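Search the shop
Go
Basket (0)

Fekovgate: The Drowned Abbey -- expansion for the Grostano online world

If you have been wandering Grostano for any length of time you will know the feeling of coming over the last hill and seeing a place on the map that you simply can't get into yet. For a great many of our players that place was Fekovgate. The bell tower has been poking out of the lake since the very first release, and we have had more letters about it than about anything else in the game, so it is a real pleasure to be able to put the whole thing on sale at last.

The Drowned Abbey opens up the land beneath the lake as one long connected dungeon, with 12 chambers to work your way through and a good deal of creeping about in between. You can take it on with a full party, or by yourself with a hired companion if you would sooner go at your own pace (plenty of us do, and there's no shame in stopping to read every gravestone). The water rises and falls as you ring the bells, so a corridor you strolled down ten minutes ago may need swimming on the way back.

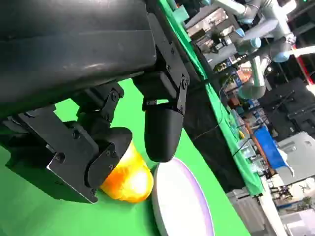
You will want a character of level 98 or thereabouts before you set out -- the lower crypt is not kind to beginners. If yours isn't there yet, the ferryman on the south shore now has a string of errands that will bring you up gently, and they make a nice introduction to the story of Odia, the abbess who would not leave when the valley was flooded. We won't spoil what became of her. Her rival Leone turns up as well, rather later than you might expect, and with a much better hat.

There is plenty to carry home. We have added 200 new items, from the sensible (boots that don't squelch) to the completely daft, and the old fishing skill has been given a proper use at long last. The organ music was recorded afresh for every chamber, so do play with the sound up if the rest of the house will stand for it.

What you need: the base Grostano game, a free account and 900 MB of spare disk space. Saved characters carry over as they are. The expansion comes as a download only, and your key will be sent by email as soon as payment has gone through.
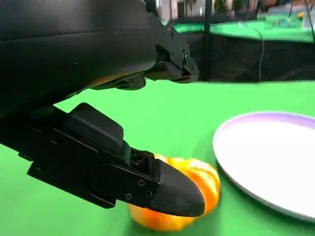 Marshlight wrote in the reviews that the bell puzzle in the third chamber took an entire evening and was worth it, but that anyone playing alone should hire the healer before the archer, as the choir ghosts hit much harder than they look.

Keys can be refunded at any time before they are used. The next free update, with a second ending for the ferryman, is planned for September.

Share this page 12 shares

We use cookies to remember your basket. Accept | Settings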